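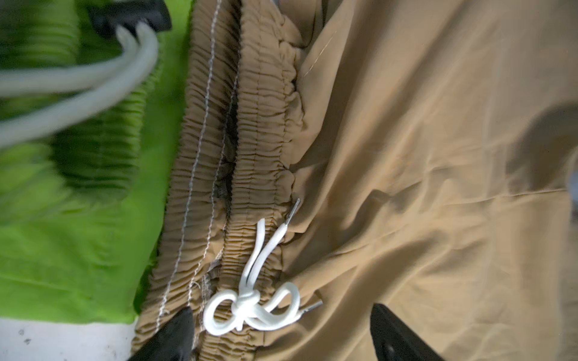 4.2 Adding a sports channel to the Clornska receiver

The receiver must be running software 8 or later. Channels purchased before 25th February are moved over automatically – skip to step 5.

1. Press MENU and select Subscriptions.
2. Choose Zeman Sport from the list and press OK.
3. Enter your four-digit account PIN.
4. Wait for the message "Rights updated". Do not unplug the receiver during this step.
5. Go to channel 87. The HD version is on 2169.

Note: If error 3000 appears, the viewing card has not been paired. See section 4.5.

Caution: Live events ordered by remote control cannot be canceled after the PIN is accepted.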